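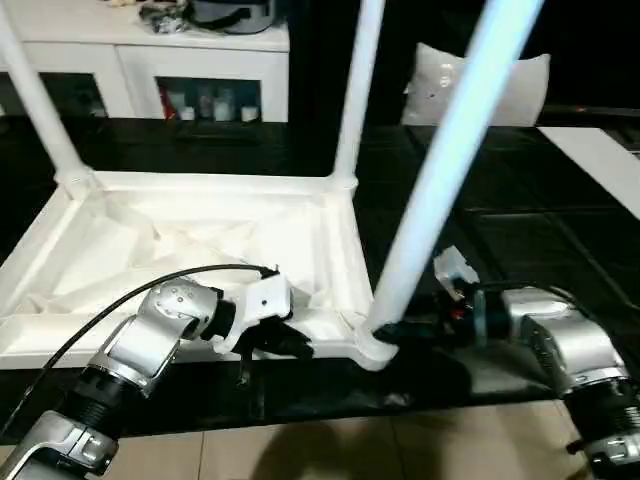 Why a home robot build should start with a boring job

Most people who build a robot arm at home pick a first project that looks good for a minute. The arm waves, or stacks three blocks, or pours something into a glass. I have done all of these, and I now think they are poor choices. A home or shared shop build should be aimed at a dull household job from the first week, even if the arms do that job badly for months.

My choice was flat-pack furniture, and in particular the small plastic table with push-in legs. I have been at it since September, in the evenings and most of Thursday. The project is called Delska. It uses two arms, two grippers, and a control program that I have rewritten 3 times.

The case against this kind of project is easy to make. A person can put such a table together in a couple of minutes with no tools. The arms take much longer, and they fail often. By my log, the last 34 attempts at a full table gave me 6 that I would put a cup on. If the point were to own tables, the whole thing would be foolish.

The point is to find out what the arms can't do. A demo hides that, because you choose the demo after you know what works. Furniture does not give you the choice. The leg has to go into the socket, at the right angle, with enough force to seat it and not so much that the frame slides away.

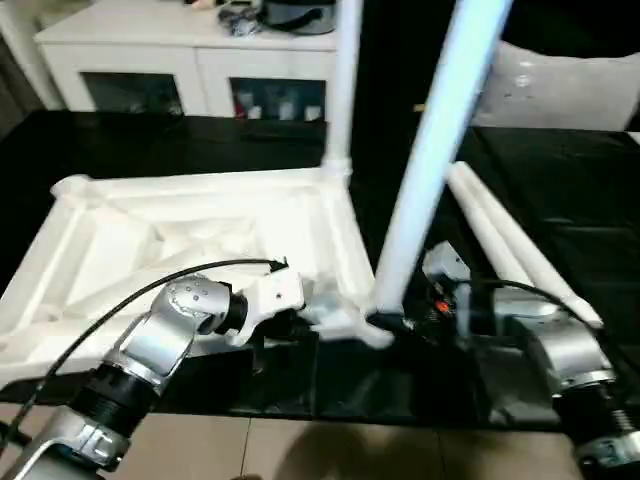 Two arms are worth the extra money, and I would tell anyone planning a build to wait until they can afford the second one. With a single arm you end up making clamps and jigs for everything. Each jig works for one part in one position, and soon the shop shelf is full of them. A second arm can take the place of many jigs. A long white leg leaning at the corner of the frame needs one gripper on it, and the other arm should be free to work at the rim. Swap the table for a stool and the same two arms can still try it. The jig would go in the trash.

The cost is in the software. Two arms can hit each other, and mine have. They can also fight, with each one correcting for a push that came from the other. I spent most of a month on that one fault. The fix was to let one side go soft while the other one pushes, and to swap those jobs only when both have stopped moving. It is slow, but I have not bent a bracket since.

I also think people spend too much on accuracy. My first plan called for parts from Clendwood that would have cost more than the rest of the shop put together. I bought a used set through the Bloxham swap list instead. The joints have some play in them. For furniture this matters less than I expected. Cheap molded plastic varies from one piece to the next, so a perfect arm moving to a perfect position would still miss. What helps is an arm that notices it has missed, backs off, and tries again a little to one side. I would put the first 200 dollars of any upgrade money toward feeling force at the gripper, and I would leave the rest in the bank for a while.

There is an argument about safety too. Some members of the Flollum shop, where I rent bench time for cutting and drilling, would like home builders to stay with small desktop arms. I understand this. An arm strong enough to seat a table leg is strong enough to hurt a finger. My answer is to have a stop button within reach, a speed limit in the controller that the main program cannot change, and a rule that both arms are powered down before anyone puts a hand on the work. Small arms teach bad habits because people reach in while they are moving. 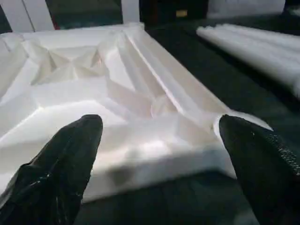 Would it make more sense to buy a finished system?

For a business, probably. For a person at home, the finished system comes with its own list of jobs, and yours may not be on it. When it fails you file a report and wait. When my build fails I can open the program that evening, and the next attempt is different from the last one.

I don't expect Delska to save me any work this year. I would like it to build the table three times in a row without my touching anything. After that I have a shelf unit with four uprights waiting, and the holes in it are smaller.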